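## Moving your Plarnton save to a new console

Right, you've bought the new box and you don't want to lose your town. Fair enough, I had 1,214 hours of the old one on mine and I was sweating the whole way through. I've done this 4 times now (two consoles, my brother's, then mine again after I stuffed it up), so follow along and you should be fine!

**Before you start:** both consoles need to be on the same version of Plarnton. The June patch changed the save format, and an older copy will just tell you the file is damaged. It isn't, so don't delete it.

1. On the old console, load your town and walk to the Tallero post office. Saving anywhere else only makes a quick save, and those don't travel.
2. Talk to the clerk and pick **Pack up town**. It takes about 10 minutes on a big save. Leave it alone - the bar sits at 100 for ages before it lets you go.
3. Write down the code on the receipt. Capitals matter.
4. Close the game properly. Resting the console doesn't count.
5. On the new console, start Plarnton and choose **I've been here before** on the title screen.
6. Punch in the code, then pick your neighbourhood colour when it asks (you can change it later at the town hall).
7. Wait for the ferry cutscene to finish. Skipping it is what cost me my orchard.

> **Caution:** once the new console accepts the code, the old save gets locked. You can still look around in it, but nothing you do there will be kept.

**Note on the Sharifi islands:** these come across as a separate download, so if your jetty has no boat, grab the add-on from the store page and restart. Your island stuff will be right where you left it.

**Note on photo albums:** they don't come over at all. Moataz Tawfik on the Plorgate forum keeps a good thread on exporting them first, and I'd do that the night before while you're in no hurry.

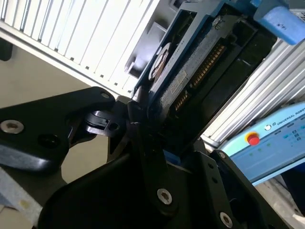

If the code gets knocked back, check for a zero you've read as the letter O, then try again after restarting the router. That fixed it for me both times.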